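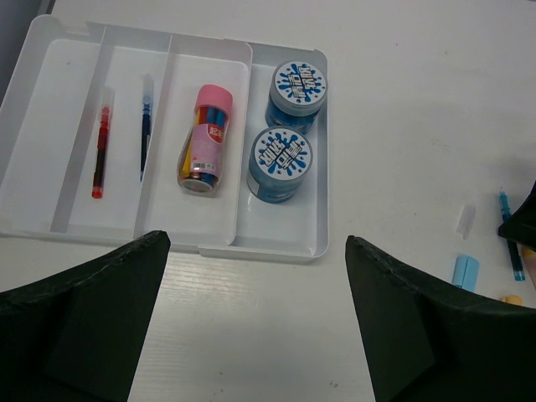

Search this site Go

Wanted: people to sort our desk stuff by remote control

Hi! I'm Huệ Mạc, and I run the student robotics club project we've been calling Funonance (long story, it was a typo on a sign-up sheet and it stuck). We're looking for people to come drive a robot arm this summer, and I'd love it if you were one of them.

What we're working on is a robot that can tidy a desk. Pens, markers, jars, little tubs, all the stuff that piles up when you're trying to finish homework. You sit down at the controls, you pick things up with the gripper, you put them in the right compartment of the organizer, and then you take them out and go again. Every run gets saved, and our students use the runs to train the arm to do it by itself. It does okay with tubs. Pens are a whole other thing, and the clear ones are the worst! That's where you come in.

You do not need to know how to code. You don't need to have touched a robot before, either. One of our best drivers last semester was a music major who had never been in the building (she's now on the club mailing list and bosses us around about cable management). If you can use a game controller you'll be fine, and if you can't, give it one practice session and you'll be fine anyway.

A session goes like this. You show up at the Cekberg room, one of us gets you set up, and you get a short warm-up where nothing counts and you can drop as many pens as you want. Then you drive for 2 hours with breaks whenever you need them. Please take the breaks, your hands will get tired before you notice. We swap the objects around between runs so it doesn't get too boring, and there's usually music on. You can bring headphones if you hate our music. Fair warning, it is mostly Ikent's playlist, and Ikent is the name we gave the lab computer.

We have 10 spots. I'd like people who can do at least two sessions, since the second one is always so much smoother than the first, but if you can only make one, write to me anyway and we'll see what's left. You need to be 16 or older, and if you're under 18 we need a signed form from a parent or guardian. Left-handed people, please apply!! Almost everybody we've had so far is right-handed and I'd really like to fix that.

We can't pay a wage, sorry, the budget went to spare gripper pads. You do get lunch, a club T-shirt, and your name in the project write-up if you want it there. Students who need lab hours for the intro class can count these, just tell me before your first session so I can do the paperwork.

The arm is called Ghiță, by the way. You'll hear us yelling it across the room.

To sign up, send me a note with your name, the times you're usually free, and whether you've got any food allergies. No résumé please. Sign-ups close 2022-06-15 and I'll write back to everyone, including if we're full. Or just stop by Room 119 and knock loudly, the door is thick and we might have the music on.

2 comments
Share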